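Can I mix a big batch of pancake batter in a stainless bowl and scoop it with a plastic cup?
Guvbridge Community Help > Kitchen
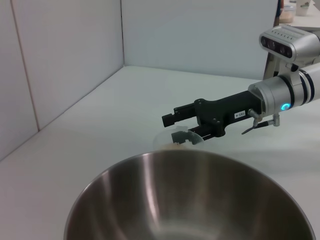

Big steel bowl, little clear cup, white table in the corner.

Deisy Paucar
Monday, August 8, 2022

Hi all! I'm signed up to make pancakes for 30 people at our block breakfast and I've never cooked for more than six. I have a large stainless steel mixing bowl and a bunch of small clear plastic cups, and my plan was to mix everything in the bowl and use a cup to pour each pancake so they come out the same size. Two things I'm worried about. Does buttermilk do anything weird to stainless if it sits there an hour? And are those thin cups going to crack on me halfway through? I'd love to not buy a ladle I'll use once (my drawers are already a disaster).

Dong-geon Yeom

Stainless is fine with buttermilk for an hour. I've left mine overnight in the fridge and the batter tasted like batter. What you don't want is plain aluminum, that can give you a metallic taste.

The cup will work but I'd keep three or four spares handy. Mine usually split at the rim when I scraped them along the side of the bowl, so dip straight down and lift straight up. Fill one with water first and pour it into a measuring cup so you know what you've got – a quarter cup of batter makes a decent pancake. Put a line on the outside with a marker and fill to that every time.

Also put a damp dish towel under the bowl. On a smooth table a big bowl walks all over the place when you stir with one hand. And don't beat the lumps out, they cook away.

Katene

just get a ladle, theyre cheap

Butetti

I did this last November for my daughter's team and the cup was fine, but don't leave it sitting in the batter between rounds. Mine sank and I had to go in up to the wrist! I kept a saucer next to the bowl and parked the cup on that. Agree with the towel.

If your griddle is slow, keep the finished ones on a rack in a low oven, single layer if you can. Stacked up they go soggy on the bottom. Have fun, and make more than you think, kids eat like four each.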